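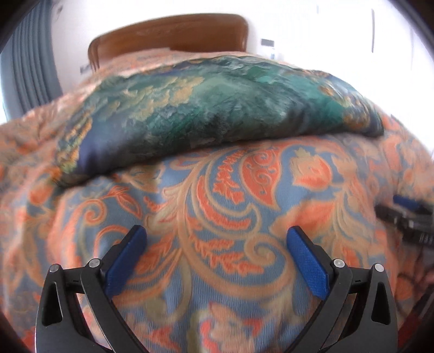 3. Bedding Layers and Storage Volume

The third part of the Rellatow bedroom study deals with the bed. The aim was to record how bedding is layered in a furnished room and how much closet space the layers need when folded. Notes were made on 1/21/23.

3.1 Layers

The bottom visible layer is a thick cover with a paisley and scrolling floral pattern, orange and beige on a muted blue ground. It is listed in the tables as Item 20. The upper layer is a green textile placed across the bed toward the headboard, listed as Item 40. The headboard is brown with a low arched top and stands against a white wall.

3.2 Procedure

Each item was laid flat, smoothed from the center outward, folded in half lengthwise and then in thirds. Height was read under a flat board after a wait of 59 seconds. Puffy items were pressed by hand before the board was set down. Readings were entered in the Juteda sheet under room code 3501.

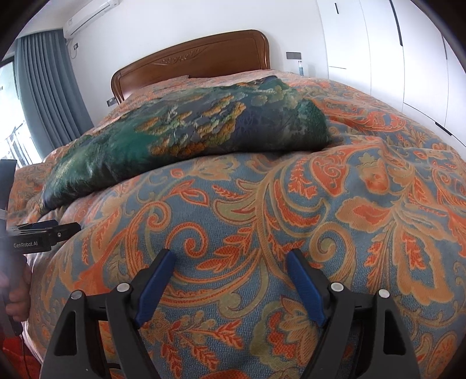
Figure 3.2. Item 20, with Item 40 folded across the upper part.

3.3 Limits

Large patterns make wrinkles hard to see, so the smoothing step was checked by touch. The fold height of Item 20 changed between readings depending on how hard it had been pressed. A fixed weight should replace hand pressure when the test is repeated in June. The Lurnus closet layout was not changed on the basis of this section. Fold heights are given in Appendix B.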